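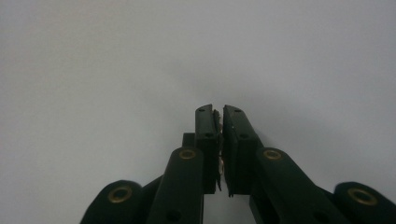 Akier Opens Sorting and Packing Room in Istby

ISTBY, Sunday, July 30, 2023 – Akier today announced the opening of a sorting and packing room at its Istby site. The room will handle small parts orders for Courtois, which until now were packed at the company's Bistumitz warehouse.

The new room covers 900 square feet and has 6 work tables. Akier expects it to prepare 1,336 orders in its first full month of work. Staff moved from Bistumitz during July and have completed their training on site.

"Small parts need a clear table and good order," the company said in a statement. "Istby gives our staff both, and it brings them closer to the customers they serve."

Each work table is covered before a shift begins, so that small items are easy to find and do not roll. Parts are sorted into divided trays and checked against the order sheet before they are packed.

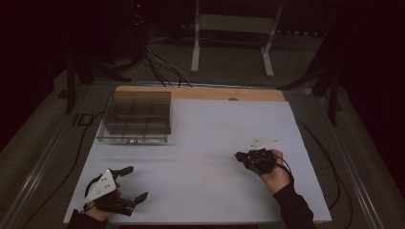
Work Tables and Trays

The tables follow a common layout. A light sheet is spread over the white top, and a clear tinted tray with a grid of compartments is kept toward the back on the left side. Sheets are replaced at the end of each shift – or sooner, if a table supervisor asks for it.

Akier will review the layout with Courtois after 30 days of regular work. Any changes will be made at Istby first and then shared with the Bistumitz warehouse, which remains open for larger orders.
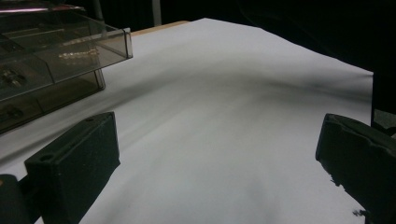 A white sheet on a tabletop at Akier, Istby.

Requests for further information may be sent to the Akier press office in Istby.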